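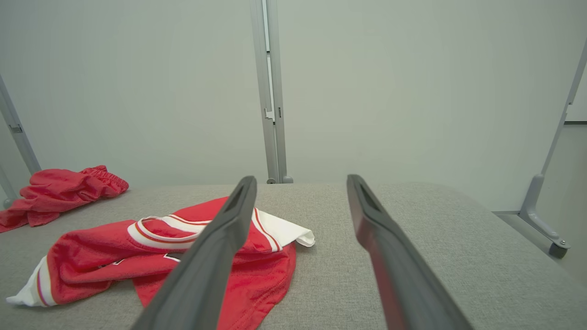
Figure 4-1. Red mesh jersey, white collar with striped trim.

4. Setting Up the Gastari Practice Frame

This section covers assembly of the four-leg frame for static trapeze, hoop and silks. Flying trapeze and swinging acts are outside its use. Two trained people are needed. Read section 3 (Site and Floor) before you start.

Full height at apex: 578 cm
Weight of frame without bag: 175 kg
Clear space on all sides: 300 cm

CAUTION: Do not stand inside the leg circle while the frame is being raised.

4.1 Raising the frame

1. Lay the four legs flat with the feet pointing outward. Leg A carries the pulley bracket.
2. Bolt each leg to the apex plate. Finger-tighten only.
3. Fit the rubber feet. Check that each foot turns freely on its ball joint.
4. Raise the apex with the hand winch until the first row of lock holes lines up. Insert all four pins.
5. Add the lower leg sections one at a time, working in opposite pairs (A and C, then B and D).
6. Connect the base cables. They must be snug, with no visible sag.
7. Tighten the apex bolts with the torque wrench supplied. Use the setting stamped on the plate.

NOTE: On frames delivered before February, the lock pins have a plain head. Replace them with ring-head pins before first use. Pins are ordered through Hastanik parts supply. 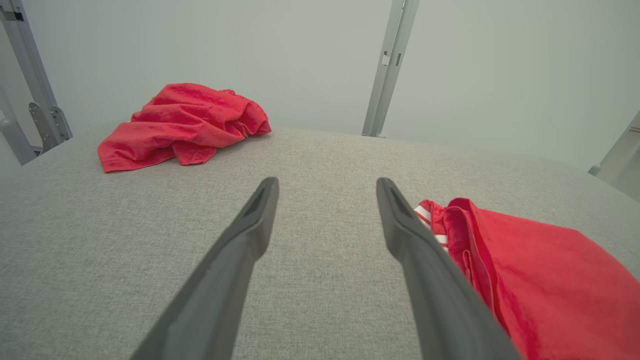 Floor anchors are required on any surface where the feet can slide. Place one anchor clamp at each foot, with the hinge toward the center of the ring. Back the clamp screw out all the way before fitting. The jaws should stand apart in a wedge with nothing between them, in the same manner as the two dark gray fingers shown, and each jaw tip has a groove on its inner face. The anchor lip seats in this groove. Close the screw by hand, then give it a half turn with the bar. If the lip rides over the tip of the jaw, release the clamp and start again.

4.2 Hanging the apparatus

1. Lower the pulley block to chest height.
2. Attach the swivel, then the apparatus. Lock both carabiners.
3. Raise to working height and tie off at the cleat on leg A.
4. Hang the test weight for five minutes. Inspect the feet and cables again with the weight in place.

CAUTION: If any foot has moved during the test, lower the weight and repeat 4.1 from step 5.

Record the test in the frame log with the time and the initials of both riggers. Log sheets are in Appendix C.

Questions on mixed-model frames (Gastari legs with a Gerier apex plate): contact Dalal Daher, rigging support.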